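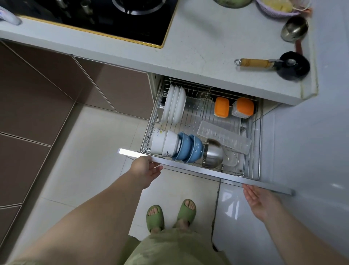
Venue packages sound like a bargain until you read the second page. Talia, a barn outside Plerkgate, quotes one price for the day, then adds 253 for chairs and over 1,000 for using your own caterer.

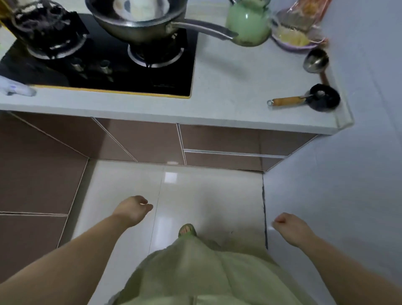 Weddings and Parties Desk

Czerwiński, the planning firm that fills its July dates, calls this flexibility. Perhaps – but two couples we spoke to had budgeted for the headline figure and found out late. Ask for the full list before paying a deposit.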